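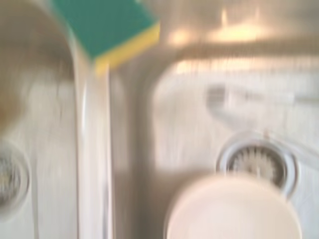

Dishes took up most of the Lolamden work this quarter, and the position is less rosy than the spring summary made it sound. The task as we wrote it for Gosturance is plain enough: clear a double sink, wash what's in it, put it away. A ten-year-old can do it badly and an adult can do it while on the phone. What the arm faces is shiny metal on all sides, a bowl sitting up against the strainer, and a sponge up between the two basins that it has to find, pick up by the right side and keep hold of. Each of those is a separate problem for us, and solving one has so far done little for the others. Steel throws glare back at the wrist camera, and a pale bowl on pale metal gives the software very little edge to work with.

We logged 2743 attempts at single steps, such as lifting a bowl or picking up the sponge. Of the attempts at the full job, from loaded sink to clean dishes on the counter, 98 were run and 2 were finished without a person stepping in. I would ask that the first figure not be quoted without the second. A good grasp is a nice thing to show visitors, but a household doesn't pay for grasps.

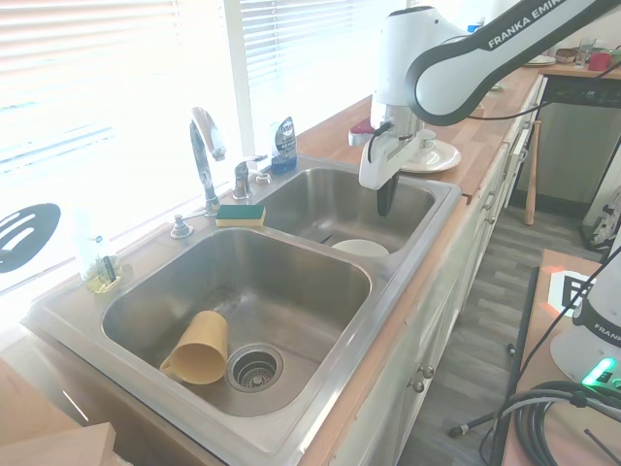

Speed is the other sore point. Both finished runs were slow enough that anyone standing nearby would have taken the sponge and done it themselves. Prevmont's planning software did cut the pauses between moves, and the team there has been quick to answer questions. It didn't change how the arm behaves once it touches something. Scrubbing is still a set path with a bit of give in it. The system has no real idea whether a bowl is clean, and our check for "clean" remains a person looking at it.

Fagerlund asked in March whether the same setup could be tried on shop-floor wipe-downs. My view is that it could, and that it would look better there than it deserves to. A flat bench that stays put is an easier job than a sink, and a good score on it would say very little about kitchens. If we take that work on, it should be reported under its own heading and paid for under its own line.

For the next period we plan to drop putting away from the task and work on washing alone, with the same few dishes until the results hold steady for 3 weeks running. Mugs and glasses will wait. We are also asking to move the money set aside for the home trial into touch sensing. I don't believe the home trial can be defended at present, and I would sooner say so now than after the equipment has been shipped.

Spending is within budget. The full run logs are in the shared folder, including the failed ones.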